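Search the list archives Go

Subject: Re: Hall curtains, fabric weight
From: Wing-sze Tsang

Marin Bošković wrote:
> We have 86 inches from the rail to the floor at Patholm and the
> old curtains let in light all down the sides. Is it worth paying
> for the heavier cloth? Also, do you wash before cutting? The shop
> says no need.

Marin,

I'd pay for it. I lined two pairs for our reading room in June and the light cloth never hung straight. The heavier one did after a week on the rail. Light at the sides is a separate problem. Run the rail past the window by a hand's width at each end and bend it back to the wall if the brackets allow.

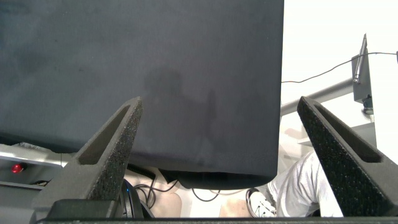 On washing, I don't agree with the shop. Cotton can lose 2 inches on a drop like yours. Wash it the way you plan to wash it later, press it, then cut. If it's a polyester blend you can skip this.

Allow 8 inches for the bottom hem and 4 for the top. Don't sew the bottom hem until the curtain has been hanging for a few days.

Kurniawati asked me off list about thread. I use plain polyester and a size 100 needle. A smaller one skips on the folded corners.

If you still need hooks, I have a box of 200 here and will use 80 at most. You're welcome to the rest for the postage.

Wing-sze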